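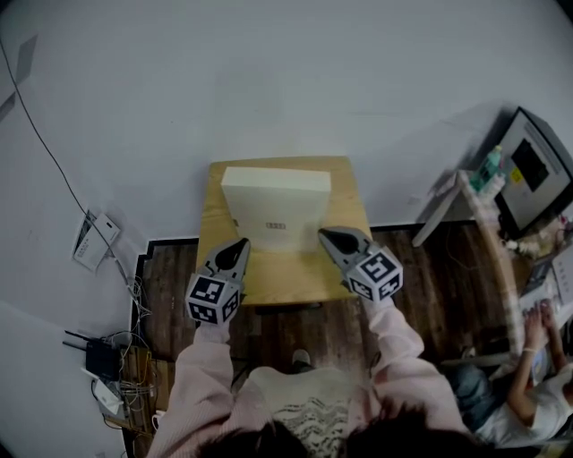 Publicado por rodapie_negro — 4/14/19

Mesita junto al router, ¿sí o no?

rodapie_negro: Quiero dejar la mesita clara cerca del rincón del router. Encima, de momento, la caja blanca de pie. En Killard dicen que así "se ordena" el rincón. Lo dudo.

tresenchufes: Yo también. El lío de cables sigue igual.

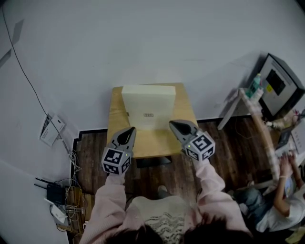

Sedbridge, julio

mudanza18: Pues a mí me gusta — el tablero color miel va bien con el suelo oscuro.

tresenchufes: El cable negro cruza la pared en diagonal. Con eso no hay mesa que valga.

rodapie_negro: Canaleta, entonces. ¿Once euros por la de Leitner?

mudanza18: Cara.

Temas recientes
Canaletas Estow: ¿se despegan?
Rodapié negro, pared gris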